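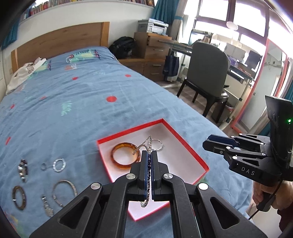
A silver chain and several bangles, some out of the box.

I've always found late summer the best time to go through the jewelry, when sunscreen and hand lotion have left a film on everything and the clasps feel sticky. Put a folded towel in the bottom of a bowl, add warm water and a drop of plain dish soap, and let silver chains sit for up to 12 minutes while you get on with something else (I usually end up making tea and forgetting them, and they've never minded!). Go over the links with a baby's toothbrush, rinse in a second bowl and never over an open drain, then pat dry and leave them out overnight.

For a knot, lay the chain on waxed paper with a dab of baby oil and work it loose using two sewing pins, starting from the outside. Pulling only tightens it, as I've learned more than once.

Keep pearls, opals and anything glued well away from the soap. A barely damp cloth will do for those, and for plastic bangles too.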